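4. Getting the shelf up on the wall

Right, you've got the Statwood shelf out of its box and you've found the bag of screws (mine had slid under the cardboard flap, so check there first!). I put mine up in June and took far too long over it, so these are the steps in the order I'd do them now.

1. Hold the bracket where you want it and mark the top hole in pencil. I went for 138 cm from the floor, which suits me, but Lurdes is taller and had hers higher.

2. Run a pipe and cable detector over the wall. Do it twice, up and down and then side to side.

Caution: don't drill straight above or below a socket or switch, whatever the detector tells you.

3. Drill the first hole to 50 mm. Wrap a bit of tape round the drill bit at that depth and stop when the tape touches the wall.

4. Tap the plug in until it sits flush, then drive the screw most of the way and leave it a touch loose.

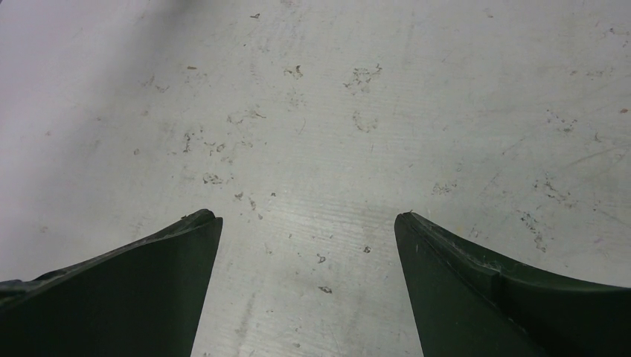
Fig. 4. A gap between two tips.

5. Put your spirit level on the bracket, nudge it till the bubble settles and mark the second hole. The holes for the other bracket go 79 cm along, measured centre to centre.

6. Fit the second bracket the same way, lay the level across both, and only then tighten everything up.

Note: if a plug spins in the hole, take it out and use the next size up. I tried packing mine with matchsticks and ended up doing it all again after tea.

7. Drop the shelf on and screw it down from underneath, using the short screws. The long ones will come out through the top!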